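Mirnlow Early Learning Center
Snack Corner and Drinkware Inspection: Checklist with Comments

Area inspected: snack corner, tabletop cup storage, adjoining wall surfaces
Inspection period: August
Inspected by: Farhad Taheri, Facilities and Safety
Reviewed by: Uthai Rattanakul, Program Operations
Ratings used: Satisfactory (S), Needs Attention (NA), Not Applicable (N/A)

Section 1. Drinkware

1.1 Cups are made of plastic. No glass in use at child height.
Rating: S

1.2 Cups are free of cracks, chips and rough edges when checked by hand.
Rating: S
Comment: Run a finger along the rim and along the edge of the foot. Stemmed cups should also be flexed gently at the stem. Any cup that shows whitening at the stem is to be withdrawn and recorded in the equipment log.

1.3 Center of each foot is clean.
Rating: NA
Comment: Residue was found at the center of the foot on two cups. The Virano brush set in the utility room includes a narrow brush suited to this purpose. Staff are asked to use it at the end-of-day wash.

1.4 Colors are assigned to groups and the assignment is posted.
Rating: NA
Comment: The posted sheet still shows last year's groups. Program Operations will issue a new one.

Section 2. Cup Rack

2.1 Rack stands level and does not rock when pressed lightly on each side.
Rating: S

2.2 Wire ends are closed or curled back. No exposed points.
Rating: S
Comment: The wire arms were checked along their full length. The finish is intact.

2.3 Decorative fittings at the hub are secure.
Rating: S
Comment: The hub fittings should be turned by hand once a month. A fitting that comes away is a small-parts hazard and the rack must be taken out of service until it is repaired.

2.4 Cups are stored upside down on the rack, foot upward, and are not left lying on the table surface between uses.
Rating: NA
Comment: Practice varies between groups. The table should be cleared of cups before it is wiped. See photographs under Section 4.

2.5 Rack is kept away from the table edge.
Rating: S
Comment: The middle of the mat is the approved position.

Section 3. Table and Walls

3.1 Table surface is clean, dry and non-slip.
Rating: S

3.2 Metal rails are free of burrs and loose fasteners.
Rating: S
Comment: Tightened by the Liser service contractor at the last visit. The next visit is to be requested through the front office.

3.3 Wall paint is sound, with no flaking or peeling.
Rating: S
Comment: The Ghorbani washable paint used for the sky design may be wiped with a damp cloth. Abrasive pads are not permitted.

3.4 Cleaning products are stored out of reach and labeled.
Rating: S

Section 4. Photographs

Cup rack and tabletop, snack corner

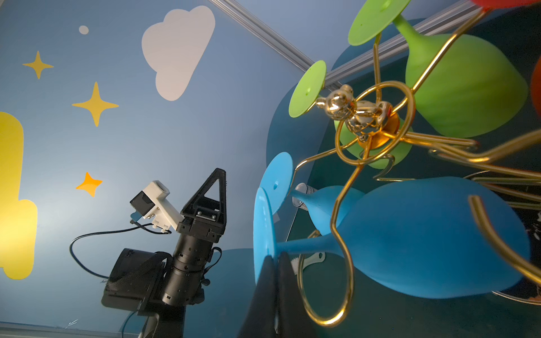
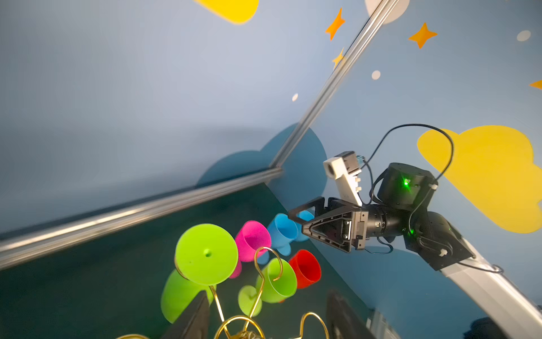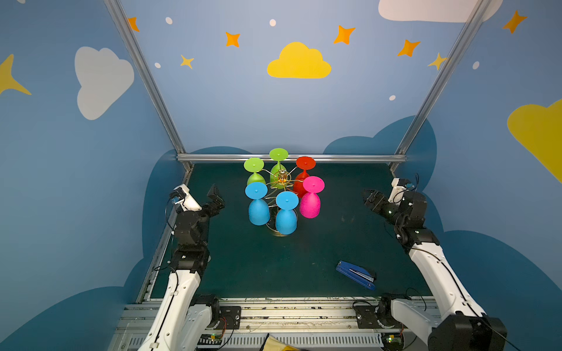
Section 5. Required Actions

5.1 Clean the foot of every cup with the narrow brush and recheck under item 1.3. Responsible: group staff. Due within 30 days.

5.2 Replace the posted color assignment sheet. Responsible: Program Operations. Due before the new groups begin.

5.3 Remind all groups of the storage position given in item 2.4. The reminder is to be read aloud at the next staff meeting and initialed by each person present.

5.4 Order spare cups to match the existing colors. Spending on drinkware is limited to $500 per year, and requests above that amount need written approval from Program Operations.

Items rated NA will be inspected again once the actions are reported complete. Completed forms are kept in the facilities office, and copies may be requested at the front desk between 8:30 a.m. and 4:00 p.m.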